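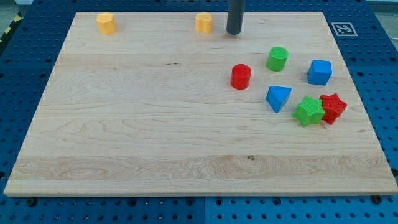

Helles Ahornbrett mit Formsteinen aus Kunststoff. Foto: Drolel

Drolel erweitert Fertigung von Ahornplatten am Standort Greltonby

Greltonby, 19. Februar 2018 – Der Holzverarbeiter Drolel nimmt im August eine zweite Linie für verleimte Massivholzplatten in Betrieb. Verarbeitet wird ausschließlich Ahorn. Die Kapazität steigt von 400 auf 500 Platten je Schicht.

Die Lamellen werden vor dem Verleimen auf eine Holzfeuchte von acht Prozent getrocknet, vierseitig gehobelt und nach Farbton sortiert. Die Plattenstärke beträgt je nach Ausführung bis zu 40 Millimeter. Kleine, fest verwachsene Äste sind in der Sortierung B zulässig, in der Sortierung A nicht. Die Oberflächen werden geschliffen und wahlweise roh oder geölt ausgeliefert.

»Engpass war bisher die Presse, nicht die Trocknung«, erklärt Werkleiter Yhon Cabrera. »Mit der zweiten Linie verkürzt sich die Lieferzeit für Sondermaße auf drei Wochen.«

Den Vertrieb an den Fachhandel übernimmt weiterhin Plusport. Preislisten und Maßtabellen sind dort auf Anfrage erhältlich.

Über Drolel
Drolel wurde 1887 als Sägewerk gegründet und fertigt Platten und Zuschnitte aus Laubholz für den Möbel- und Innenausbau.

Pressekontakt
Drolel, Pressestelle, Greltonby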